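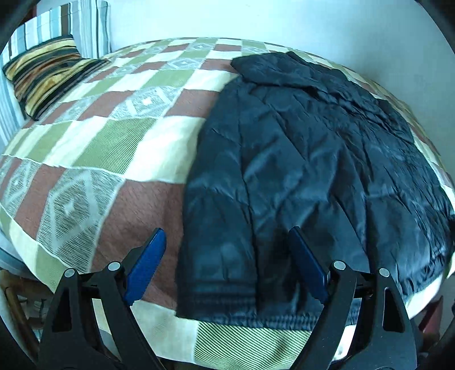
Bukola Nwankwo

I spent a morning last month folding the same jacket until I never wanted to see it again, and I had a great time. The people at Zasham, a small robotics outfit over in Tovosau, are collecting household demonstrations this spring, and they let me come along and take a turn with the gripper.

You hold the thing in one hand, squeeze, and the fingers close. The camera on it records everything your hand does, and later on those recordings are used to train a robot arm that has never been anywhere near a bedroom. No joystick, no headset, no programming. You just do your chores, only slower and with two blue pads where your fingertips ought to be.

My job was the navy quilted jacket. Getting hold of it is harder than it sounds! The nylon is shiny and slides around, so my first tries mostly pushed it across the bedspread. What worked best for me was going for the gathered hem, where the fabric bunches up and gives the pads something to bite on. Then you lift, carry it over, let go, and go back for a sleeve. I dropped that sleeve more times than I'd like to put in print.

The project is called Tinano, and the team wants 600 folding demonstrations before the end of the season. They had just passed 500 when I showed up, so mine are in the last stretch (five good ones, and a pile of bad ones that they kept anyway). I asked if the bad ones were any use and was told yes, as long as I recovered and finished the fold. A robot that has only ever seen perfect folding has no idea what to do when a collar flops the wrong way.

They're also fussy about variety, which I enjoyed. Different beds, different covers, different light from the window. A bedspread with a busy pattern like the green and terracotta one is welcome, because a robot that gets used to plain white sheets can get thrown off by all those squares. Shirts and towels are done, jackets are going on now, and fitted sheets come last. I wished them luck with those.

The recordings go next to the workshop on Okoro Street, where an arm with the same kind of fingers will try the job by itself. I've been promised a look in June - and I'm bringing my own raincoat, which has beaten me for years.

Zasham is still looking for people with a spare hour and a bed they don't mind sharing with a heap of laundry. Sessions start at 5 in the afternoon, and you can sign up at the workshop door.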